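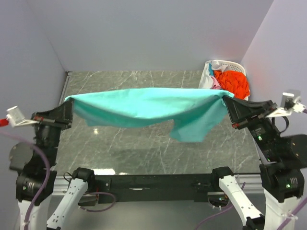

4.2 Handling of cloth with the Adov kit

The Adov kit is sold by Nultska as a complete two-arm set for laboratories and small workshops. The buyer receives both arms, the beam that joins them, two grippers, two wrist cameras with brackets, the cables and a licence for Medrano, the control software. A table is not supplied. We bought the kit at the list price and had no contact with the seller beyond the ordinary support address. This section deals with cloth handling, which the product sheet gives as one of the main uses of the kit. Rigid objects were covered in Section 4.1.

Setting up. The arms arrive already bolted to the beam, and the beam is fixed to the front of the table frame. Two people did this in a morning. The printed guide is clear on the mechanical parts but poor on the wiring: the routing of the cables is shown in a single drawing, and the drawing is of an earlier version in which the cables leave the arms on the inner side. We first tied the cables close to the links, following the drawing, and found that the outer one went tight when the left arm was fully raised. They were then left to hang in loops (Figure 2), and we had no further trouble of that kind. A buyer who intends to run the kit unattended should add a guide or a sleeve, as a loose loop can catch on objects near the edge of the table.

Calibration of the wrist cameras is done in Medrano with a printed board. The procedure is quick, but it has to be repeated each time a bracket is knocked. The brackets stand out to the side of the grippers and are easily touched when a person reaches in to take something from the table. We recalibrated more often than we had planned, and towards the end we did so every morning as a matter of habit.

Material. The cloths were plain towels, pillowcases and T-shirts, together with a set of thin sheets cut to one size. All had been washed at least once before use. At the start of a run the item was dropped on the tabletop from above, so that the starting shape differed from one run to the next. Stiff new fabric was left out. An early check showed that it kept its creases from the packet, and the arms did much better with it than with anything that had been in use.

Task. Each run had three stages. In the first, one arm picks up the item at any point and the other looks for a corner. In the second, both grippers hold neighbouring corners and the cloth is drawn out between them. In the third, it is laid on the table and folded once. A run counted as complete only if all three stages were finished without a person touching the cloth. If a stage failed, the software was allowed one further attempt before the run was stopped.

Figure 2. Second stage of a run: a teal cloth held between the two grippers of the Adov kit. The wrist cameras are mounted on the white brackets.

The policy supplied with Medrano was used as it came for the first part of the trials. For the second part it was tuned on our own demonstrations, about 50 of them, recorded by guiding the arms by hand. Tuning was done through Pinuvov, the paid online service that Nultska recommends. The upload was slow, but the tuned policy came back overnight and loaded without changes. The cost of the service is charged per job and is the same whether few or many demonstrations are sent, a point in its favour for anyone with a large collection and against it for anyone who wants to try small changes.

Results. In all, 161 runs were made, divided evenly as far as possible between the four kinds of item. With the supplied policy, most failures came in the first stage. The arm picked up the cloth readily enough, but the second gripper often closed on a fold or on a hem well away from the corner. The software does not distinguish between a corner and the tip of a fold, and it goes on to the second stage in either case. The cloth is then drawn out with a large part of it hanging free, and the fold that follows is of no use. Towels suffered least from this, and T-shirts most. The sleeves were regularly taken for corners.

With the tuned policy the first stage improved for towels, pillowcases and sheets. The gain for T-shirts was small, and we would not rely on it. The second stage was good throughout. Once both grippers had hold of true corners, they seldom let go, and the arms kept well together as they moved apart. We saw slipping only with the thinnest sheets, and only when the speed setting had been raised above the default. The jaws left no marks that we could find on any of the items.

The third stage was the weakest part of the kit in our hands. The cloth is lowered quickly and its near edge tends to double under when it meets the table. On a smooth tabletop it also slides. Laying a rubber mat on the table cured the sliding but made the doubling worse, and after a few runs we took the mat away again. Lowering the speed helped with both faults – at the price of a much longer run. Speed can be set separately for each stage in Medrano, although the setting is kept in a menu that the guide does not mention.

Running and upkeep. The motors grew warm in long sessions but the kit never stopped for that reason. One wrist camera dropped out on several occasions during the first week. Support answered on the next working day and suggested moving the two cameras to separate ports on the computer, after which the fault did not come back. The screws of the left gripper worked loose once. They are of a common size, and the right key is in the box.

Use of the kit. For a laboratory that wants a working pair of arms soon and means to train its own policies, the Adov kit is a reasonable purchase. Its hardware was steady over the whole of the trials and the few faults were easy to put right. As a finished product for folding household linen it falls short of the product sheet. The sheet speaks of mixed laundry straight from the basket, and we could not get near this with the supplied policy. Picking single items out of a pile was tried informally and is left for Section 4.3, where the same grippers are compared with a softer set bought separately.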